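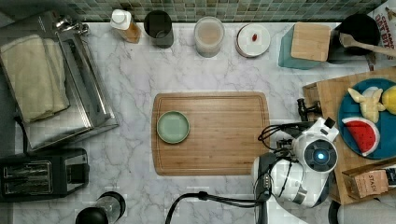 The bench with the toaster oven in its spot, towel on top.

Hi all,

Sorry it's taken me a while to get back to this one. I've been going through the whole kitchen power business myself so I've got opinions, and they're free, so you get all of them. Jannik's message is underneath for anyone who missed it, with my answers in between.

On Fri-to-Sun list digest, Jannik Hinrichs wrote:
> We're in an older weatherboard place and the kitchen has one double
> power point on the whole bench side. If the kettle and the toaster
> oven go on together the breaker trips, every time. Is that a wiring
> problem or is it just us asking too much of it?

Just asking too much, most likely, though get a sparky to confirm it. My kettle is 2000 watts and the toaster oven isn't far behind, and in our place they were sharing a circuit with the fridge and the lounge room heater, which I only worked out by walking around with a lamp and flicking breakers off while my partner yelled from the hallway. Do that first! It cost me nothing but half a Saturday's worth of goodwill, and when the electrician came I could hand him a scribbled map of what was on what. He was quite chuffed with it.

Ours ended up being a new run from the switchboard to the kitchen with its own breaker, and a double point at each end of the bench. The old cable stayed on the fridge. He was in and out of the roof space before lunch, although he did put his foot on the one bit of ceiling I'd patched in September, and I'm still looking at the crack.

> Second question, has anyone used Draleo? They quoted over the phone
> and seem keen but I can't find anybody who's had them in.

Yes, they did my sister-in-law's place. Good work, slow paperwork. She waited ages for her certificate and had to ring twice. I'd use them but I'd hang on to the last bit of the money until the certificate is in your hand. Also ask whether the quote covers patching the plaster, as hers didn't and it was a surprise. I went with a bloke from Rudd in the end, mostly as he could come sooner, and he charged 109 dollars just to turn up and look, taken off the bill if you went ahead. Fair enough, I reckon.

> They want up to 3000 to do the kitchen and replace the switchboard
> at the same time. Is that mad?

Not mad if the board's as old as you say. If you've still got the ceramic fuses you want those gone anyway, and you'll want safety switches on everything while the cover's off. What I would do is ask for the two jobs priced separately — some of them bundle it all up so you can't tell what the board is costing you. Ask about spare spaces on the new board too. We left a couple and I'm already eyeing one off for the shed.

> Aravind, you mentioned you'd moved your points around. Where did you
> put them, and would you do it the same way again?

Mostly the same. One pair is at the toaster oven end and the other is up near where the kettle and the phone chargers live. I had them set higher on the wall than the old one so the plugs don't sit in the splash from the sink side, and that meant cutting into the tiles. Tiles were the worst of it by a mile. Buy a few spares before anyone goes near them with a grinder. I had exactly none left over, and matching a mosaic sheet years later is a miserable errand. I finally found something near enough at Presano, way out the back on the clearance rack.

What I'd change: I'd have put a point inside the pantry. It was offered and I said no to save a few bucks, and now the mixer has to be hauled out to the bench whenever anybody wants a cake. I'd also have gone for the points with the extra-wide spacing, because the chunky chargers still block the one next door. Little thing, drives me up the wall.

> Someone on here reckoned a Fatska power board with the overload
> button would do the trick for now.

That was not me! It'll cut out before it melts, sure, but it's still the one circuit behind it, so you'll be back in the hallway resetting the breaker same as before. Fine for the radio and the phone. I'd keep the kettle and the toaster oven plugged straight into the wall and just take turns until the sparky's been. We had tea first and toast second for most of a winter.

Give me a yell if you want a copy of my circuit map to crib the layout from. It's on the back of a council envelope but you can read most of it.

Cheers,
Aravind Kurup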